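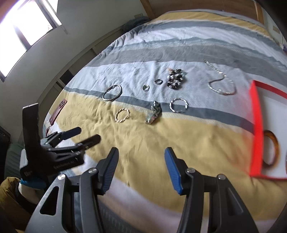

Jewelry set on the striped sheet, the near gripper open.

Perception and Planning, minutes
Sunday, 4 p.m. Quorum reached once the kettle boiled.

1. Last minutes
Approved. The spelling of Vigfúsdóttir was corrected again, this time in the config file too, so the planner now starts.

2. Segmentation (Hesix)
Hesix still takes the stripes for objects. On the last run it proposed a grasp on the slate-blue one with great confidence. The silver chain came back as several items and the beaded piece as fabric. Agreed to retrain with the sheet labeled as background, all colors of it. A motion to buy a plain sheet was heard and defeated — the customers will own striped ones.

3. Thin shiny things
Depth on the twisted bangles drops out wherever they catch the light. Kandura fills the holes by guessing, and it guesses flat. Filling is to be switched off below the confidence cutoff. Someone asked what the cutoff is. It is 100, on a scale the meeting could not agree on. Carried over.

4. Two-hand planning (Vigfúsdóttir)
The planner treats the left and right grippers as strangers who may both want the same ring. A shared reservation table was proposed and accepted. Rings first, necklace last. The box with the red rim goes in as a fixed obstacle until the wall fitting works.

5. Tooling
Inley has 329 open tickets. 2 were closed this month, one as a duplicate of the other.

Actions
Relabel the sheet: perception.
Reservation table: planning.
Find out what the 100 means: tooling, under protest.

Next meeting same time, in the room with the working heater.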